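# Häufige Fragen zum Küchenarm

Stand: 13.09.2021

Auf dieser Seite sammeln wir Antworten zum Arm, den wir in der Gemeinschaftswerkstatt Trudeven bauen. Geübt wird zurzeit in der Simulation, mit einer nachgebauten Küchenzeile namens Miltness.

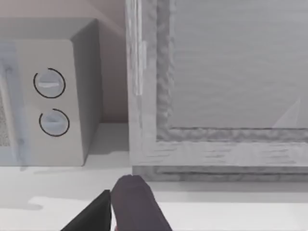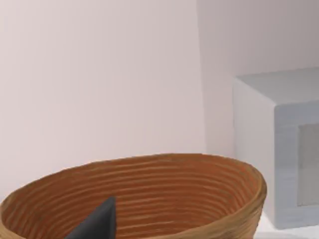
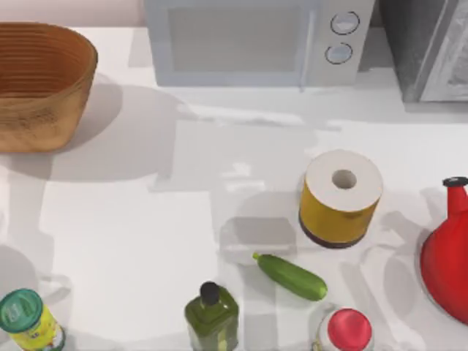

*Übungsküche Miltness, gerendert: Greifer neben der Mikrowelle, Greifer am Korb, Arbeitsplatte von oben.*

## Allgemeines

**Warum erst simuliert?**
Im Juli ist uns am echten Arm zweimal ein Servo im Handgelenk durchgebrannt, beide Male nach einem Anstoß an die Tischkante. Seitdem läuft jede neue Bewegung zuerst am Rechner. Auf den Tisch kommt sie erst, wenn sie dort 10 Durchläufe ohne Kollision geschafft hat.

**Welche Software benutzt ihr?**
Die Steuerung heißt Grirkevar und ist in der Werkstatt entstanden. Sie schickt dieselben Befehle an die Simulation und an den echten Arm. Umgeschaltet wird in der Konfigurationsdatei.

**Was bedeutet »Yeoh« in den Protokollen?**
So heißt der Greifer, zwei Finger, aktuell Version 2. Die Finger drucken wir selbst. Die Druckdateien liegen auf dem Werkstattserver im Ordner `yeoh/finger`.

## Simulation

**Kann ich eigene Gegenstände einfügen?**
Ja. Das Modell braucht ein Netz für die Darstellung und ein vereinfachtes für die Kollision. Ohne das zweite rechnet der alte Werkstattrechner sehr lange. Beim geflochtenen Korb reicht eine grobe Schale, die einzelnen Ringe müssen nicht in die Kollisionsberechnung.

**Was ist schwieriger, Zucchini oder Ölflasche?**
Bei uns die Zucchini. Sie liegt schräg auf der Platte, und der Greifer muss sich vor dem Zufassen passend drehen. Bei der Flasche sind eher die Reibwerte das Problem – die Voreinstellung ist für glatte Oberflächen zu hoch.

**Der Lauf bricht mit Fehler 1949 ab. Was tun?**
Das Ziel liegt außerhalb der Reichweite. Meist stimmt der Ursprung der Arbeitsplatte nicht. Position in der Szenendatei prüfen, Grirkevar neu starten, Lauf wiederholen.

**Dreht der Arm auch die Knöpfe der Mikrowelle?**
Noch nicht. Im Modell sind die zwei Drehknöpfe vorhanden, die Bewegung dazu fehlt.

## Mitmachen

**Muss ich programmieren können?**
Nein. Wer drucken, löten oder Kabel sauber verlegen kann, findet genug zu tun. Für die Szenendateien genügt ein Texteditor.

**Kann ich den Arm zu Hause nachbauen?**
Ja, die Stückliste liegt im selben Ordner wie die Druckdateien. Das Netzteil bitte nicht kleiner wählen als angegeben.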